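Leave the Fingers Alone Until You Have Checked the Pins

Opinion, by Keith Wragg

Most of the hand-held grippers that come back to our bench at Cardoso arrive with a note asking for new fingertip pads. Most of them do not need pads. They have play in the linkage, and the pads have been blamed for it.

I have looked after pairs of these tools for long enough to hold a firm view on the order of work. Pins first, links second, tips third, camera last. The usual order in the field is the reverse. Someone sees drift in the recorded fingertip positions, recalibrates the camera, gets a better number for an afternoon, and logs the job as closed. The next morning the drift is back.

The geometry is simple. Each finger is carried on links, and each link turns on a pin. Clearance at a pin near the base shows up at the tip multiplied by the length of the finger. A pad worn thin on one face is a constant offset and can be measured out. A loose joint is a different fault, with an error that depends on which way the finger was last pushed. No calibration table will hold it.

My check takes 2 minutes per tool. Close the fingers on a steel gauge. Hold the body still and push one tip sideways, then the other. Any movement you can feel is too much. Then open and close the tool 12 times without a load and repeat the push. If the second reading differs from the first, mark the pins with paint pen and see which one walks. 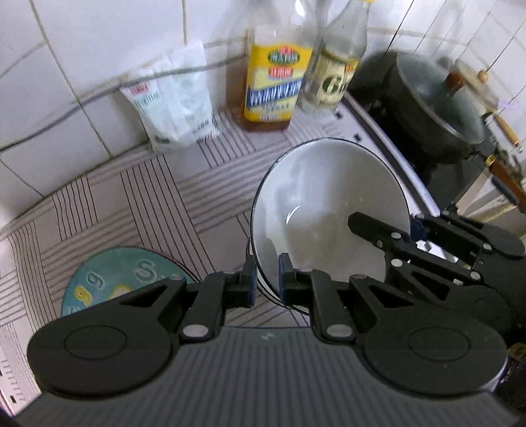
Issue 12, page 30

Kitchen work is where I would most like to see this done before each session. Glazed bowls are a poor match for a tool with side play. The rim is thin, the wall is curved, and the two tips have to meet it squarely or the bowl turns in the grip. With a tool in each hand, both sets of joints contribute. Operators compensate without noticing, by squeezing harder or by coming in at a steeper angle, and the compensation goes into the record along with the task.

Oliwia Sikora, who runs the collection side at Vevinon, disagrees with me on frequency. Her argument is that a check before every session invites people to fiddle, and that a tool which has been opened up is a tool which has changed. She would rather inspect every 1000 cycles and touch nothing in between. I accept the point about fiddling. I do not accept the interval. A cycle count says nothing about side load, and side load is what opens up a pin bore. Lifting a full pan by its rim once does more harm than a day of moving sponges.

On adhesive I am less flexible. Thread compound does not belong on a pivot. I have drilled out two joints this year that had been "fixed" with it, and both links were scrap afterward. If a bore is oval, replace the link. If the pin is worn and the bore is round, replace the pin. Keep pairs together, and write the serial number of the body on the bag the parts go in.

Cleaning gets one paragraph because it deserves one. Wipe the pads with a damp lint-free cloth after food handling and let them air dry. Keep degreaser away from the joints. Cooking oil on a pin feels like lubrication for a short while, then it collects flour and behaves like lapping paste.

Camera calibration comes after all of this, on a tool that has passed the push test, and the result should be filed with the test reading beside it. We started doing that in January. Requests for pads have dropped, and the link drawer now needs restocking more often than the pad drawer.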